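Bedroom cloth-handling check, Claddale flat, with my comments
September 21, 2019
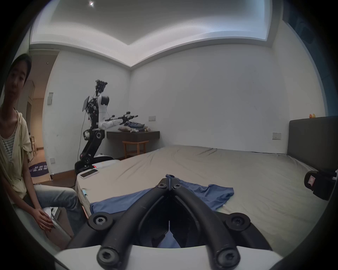

Hand gripper on the blue cloth, humanoid at the wall desk.

Filled in by me, Sânziana Furtunǎ's sheet from August, 12 points cut down to the ones I had something to say about.

Finger screws and bracket screws: OK. I went round with the hex key and none of them moved (lovely!). The small ones by the tip are the ones I'd keep checking, they worked loose on the Pellen job.

Fingertips closing evenly on a fold: OK. Pinch the cloth, leave the bedsheet. Teodor Lazăr likes a bigger fold than I do and we've agreed to differ.

Cable from the robot: COMMENT. It comes down to the floor near the left wall, and I'd like it clipped along the skirting before the next session. I'd trip on it, I know I would.

Arm reach over the desk: OK, but please keep hands off the clothes pile while the arm is out over it. Ask for a stop first, out loud.

Person seated in the room: OK. Sitting on the bed is fine by our rules, as long as they've been shown the stop button and can say where it is.

Rug near the doorway: COMMENT. Corners aren't a worry on a round one, but I'd still roll it up before we move the base.

Phone on the mattress: FAIL, only a little one! Loose bits go in the tray. The sheet says so, point 2.

Stop button test: OK, 2 presses, both fine. Logged as 257 in the Wutine folder.

Recheck the cable and the phone rule before Seol come in.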